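1/ I keep getting told to try the packaged bread from the Clilstead corner store, the single-serve kind that sits by the register. People call it "basically bakery." I have doubts about anything that is basically bakery. Thread.

2/ Background for new people: I buy snack bread, I eat it, I complain. I've done this for years and have roughly 2000 posts to show for it. My standards are low but they do exist.

3/ The claim going around is that these little round loaves stay soft for weeks without tasting like the bag. The Clekeo people say it. The Pirasen fans say it louder. I've heard the same thing about hamburger buns, and I've eaten those hamburger buns.
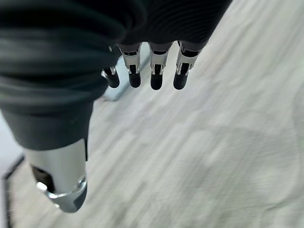 Snack Shelf Notes, no. 124

4/ Let's start with the word "fresh," which is all over this aisle. Fresh when? A loaf that was baked, cooled, bagged, boxed, trucked and shelved has had a longer week than I have. Soft is a texture. You can be soft and old. Ask my couch.

5/ I asked at the store how long they'd been out. The answer was "they sell pretty fast." Okay. That wasn't the question, but okay.

6/ Price. I paid $1.72 for one. Several of you wrote back that 172 cents is nothing. It's nothing once. Buy one every workday and you're paying real bakery money for something you eat in the car.

7/ Also, please stop telling me to "just microwave it ten seconds." Anything bready is nice after ten seconds in the microwave. A stale dinner roll is nice after ten seconds in the microwave. Then it sits for a minute and turns into a shoe. If the bread needs help, the review should say so.

8/ Before anyone asks, yes, I did the squeeze test. Thumb on the side, press, let go, see if it comes back. It came back. I'd be more impressed if kitchen sponges didn't do the same thing.

9/ What I look at first is how much of the bread the wrapper lets you see. A clear window is a decent sign, since somebody was willing to let you look before you pay. It's also a very good way to show you the best side of a bread. Tops get the color. I have been fooled by tops before.

10/ A blue bag with a white band and a shiny finish looks clean and cheerful on a shelf. Fine. I still don't know why blue is supposed to make me want bread. Name a blue bread. 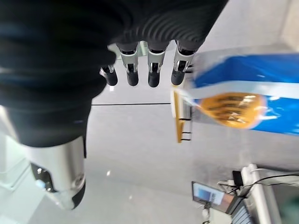 Do the darker stripes on top mean there's a filling or another flavor inside?
Go by the ingredient list and the product name, because stripes on a bread can be flavoring, extra browning or plain decoration, and the outside won't tell you which.

11/ I bring that up because half my replies were people guessing flavors off the color. Orange-gold could be egg, cheese, pumpkin, dye, or an oven doing its job. I'm not calling it a cake and I'm not calling it a bread until somebody settles what the difference is at this size. I've been saying "bread" because it's shorter.

12/ Someone sent me the Hauser method, which is to leave the bag sealed on the counter for 40 minutes so it gets to room temperature before you eat it. The bread lives on a shelf. In a room. What temperature do you think it is?

13/ Things I'll grant. It holds together. You can eat it one-handed. The crumbs are manageable if you leave the bottom half in the plastic and work your way down. As car food it beats a croissant, and I'm including good croissants.

14/ Things I won't grant. "Not too sweet." Every person who tells me a snack isn't too sweet is drinking a soda at the time. I had mine with black coffee and it was plenty sweet. I wouldn't put ham on it, which one of you suggested with a straight face.

15/ The smell when you open it is good for about two seconds. Butter-ish. I'm leaning hard on the "ish." After that it smells like the inside of a lunch box, and I have nothing against lunch boxes, but I don't pay extra for them.

16/ A few of you want me to buy a second one and keep it until the date on the bag to see if it stays soft. I might in August when the kitchen is miserable and we'd learn something. Doing it now in a cool kitchen would only prove that my kitchen is cool.

17/ So where am I? It's an okay snack. I'd eat one on a long drive and be glad I had it. Would I cross Clilstead for it? I wouldn't cross the parking lot if it was raining.

18/ Pirasen people, you can put the pitchforks down, I haven't gotten to yours yet. Send me the one you think is best and tell me where you bought it. If the first instruction is "microwave," I'm muting you.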